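台所しごとのコツ帖　コンロまわり編
読みもの／掃除と片づけ／コンロ

まだ朝晩は冷える3月ですが、みなさまの台所はいかがですか。うちは換気扇の下に立つ時間がいちばん長い季節で、そのぶんコンロも汚れます。今回はガラストップのお手入れと鍋の置き方の話なのですが、いつもと少し毛色が違って、ロボットの研究から教わったことをたっぷり混ぜてあります。長くなりますので、お茶でも淹れてからどうぞ。

きっかけは、Murkcombeという家事動作の研究グループにいるクレメンティーナ・ラマーリョさんに、台所の動きについてあれこれ聞かれたことでした。コンロに鍋を置く、隣へ移す、火からおろす。そういう何でもない動作を、計算機の中の台所でロボットに練習させているのだそうです。聞かれる側だったはずが、途中からわたしのほうが質問ばかりしていました。だって面白いんですもの！

練習のやり方をかいつまんで書きますと、まず人が遠隔操作でお手本を見せます。お手本は200回分。それをロボットのプログラムに学ばせて、今度は自力で鍋を置かせてみる。試したのは234回で、そのたびに鍋の最初の位置や向きを少しずつ変えたそうです。同じ場所からばかり始めると、その場所でしか上手にならないので、散らばらせるのが大事なのだとか。子どもに包丁を教えるときも、にんじんばかり切らせているとじゃがいもで手が止まりますから、なんだか身に覚えのある話です。

さて、ここからがコツです。

鍋は「縁」ではなく「底」で合わせる

ラマーリョさんたちがつまずいたのは、鍋の縁を目印にして火口に合わせるやり方でした。上のほうが開いた鍋だと、斜めから見たときに縁と底がずれて見えます。縁で合わせたつもりが、底は手前に寄っている。目印を底の中心に変えてお手本を取り直したら、ずれがぐんと減ったと聞きました。

これは人間にもそのまま使えます。とくに背の高い寸胴や、口の広い雪平。立ったまま見下ろすと、どうしても縁に目が行ってしまうんですね。置いたあとに一度だけ膝をゆるめて、鍋底の左右に輪の線がどれくらい出ているかを見てください。左右が同じくらいならそれで結構。前後は鍋を少し浮かせて確かめます。引きずって直すのはガラスの傷のもとですから、面倒でも持ち上げて置き直しましょう。

大きい輪には大きい鍋を

当たり前のようですが、忙しいとつい手近な火口に載せてしまいます。わたしも長年、小さなミルクパンをいちばん大きな火口で使っていました。輪からはみ出た熱がもったいないうえ、取っ手まで熱くなってしまいます。

練習用の台所でも、輪の大きさがそろっていないコンロを使うことがあります。Gerkenという名前のついた設定では、はじめに「どの輪に置くか」を決めてから腕を動かすように手順を分けたそうです。動かしながら決めさせると、輪と輪のあいだでふらふら迷ってしまうのですって。鍋を持ったまま台所の真ん中で立ち止まるわたしのようです。

そこで我が家でも、火にかける前に鍋の行き先を決めることにしました。味噌汁は左手前、やかんは右奥、という具合に定位置を作ってしまうと、熱い鍋を持ってから考えることがなくなります。 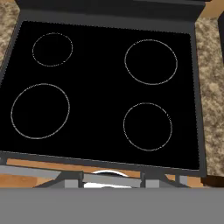 ガラストップの焦げつきは、いつ拭くのがいいのでしょう？

表面が冷めてからです。表示灯のある機種なら高温ランプが消えるのを待ち、まず濡らして固く絞った布で拭いて、残った焦げにだけ専用のクリーナーとラップを丸めたものを使います。砂糖の入った煮汁だけは固まると厄介なので、こぼしたらすぐ火を止め、取扱説明書にある方法で早めに取り除いてください。

手前をあけておく

研究のお話でもうひとつ、なるほどと膝を打ったのが「手が邪魔をする」という問題です。ロボットの手元にカメラをつけると、自分の手で目の前が隠れてしまうことがあります。鍋を下ろす肝心の瞬間に、コンロの手前側が見えない。そこで、下ろす前にいったん少し高いところで止まって、場所を確かめてからまっすぐ下ろす、という動きをお手本に入れたそうです。これを入れたお手本と入れないお手本を比べたところ、入れたほうが手前の枠に鍋をぶつける失敗が少なかったとのことでした。Kazemiと呼んでいる比較だそうで、名前の由来は聞きそびれました。

人間も、大鍋を両手で抱えると自分の腕と鍋で手前が隠れます。お玉を置きっぱなしにしていたり、布巾の端がのぞいていたりしても、気づかないまま下ろしてしまう。ですから大鍋のときは、

・先に手前のものをどける
・鍋を持ったら、火口の上でひと呼吸止まる
・そのまままっすぐ下ろす

この順番をおすすめします。ひと呼吸のところがミソで、勢いで斜めに滑り込ませなくなります。うちの夫はこれだけで煮物の汁をこぼさなくなりました。（たまにはこぼします。）

枠と天板のすき間のお掃除

コンロの枠と調理台の境目は、汚れのたまり場です。竹串に薄い布を巻いて、少しだけ湿らせてなぞると、驚くほど取れます。金属のヘラを差し込むと枠を傷めますのでご用心。石の調理台の方は、お酢やクエン酸を使わないでくださいね。石の種類によっては艶が消えてしまいます。中性洗剤を薄めたもので拭き、水拭きをして、最後に乾いた布で仕上げれば十分です。まだら模様の石は汚れが目立たなくて助かる反面、油が飛んでいても気づきにくいので、手のひらでそっと撫でて確かめるのがいちばん確実です。

木の縁がついている台所なら、そこだけは水気を残さないように。わたしは拭き掃除の最後に必ず木の部分へ戻ってくることにしています。

片づけは「失敗の置き場所」を見る

最後に、マカレナ・レイバさんのお話を。レイバさんは同じグループで失敗の記録を見る係をしていて、うまくいかなかった試行を13件選び、ひとつずつ見直したそうです。そのうち6件は、鍋をつかむところでもう傾いていたのだとか。置き方の練習ばかりしていたけれど、直すべきはその手前だった、と教えてくださいました。そこでつかみ方のお手本を足して、いまはBinthorpeという次の段階の練習に取りかかっているところだそうです。結果が出たらまた聞かせてもらう約束をしています。

これを聞いてから、わたしも台所でこぼしたり落としたりしたとき、その一つ前を思い出すようにしました。よく落とす蓋は、しまう場所が高すぎました。よくこぼすやかんは、水の入れすぎでした。拭き掃除の腕をいくら上げても減らなかったわけです。蓋は流しの下の立てかけに移して、やかんは内側の線までと決めました。

鍋の取っ手がゆるんでいる方も、どうぞこの機会にねじを締めてみてください。取っ手がぐらつくと、つかんだときに鍋が傾きます。ねじは鍋が冷えているときに、きつく締めすぎないように。締めてもすぐゆるむようなら、部品の交換を考えたほうが安心です。

次回は五徳のあるガスコンロの洗い方です。重曹で煮るときの鍋の選び方について、お便りをたくさんいただいていますので、そちらもまとめてお答えしますね。

関連する記事
・焦げた鍋底をあきらめる前に
・石の調理台、毎日の拭き方
・換気扇フィルターの替えどき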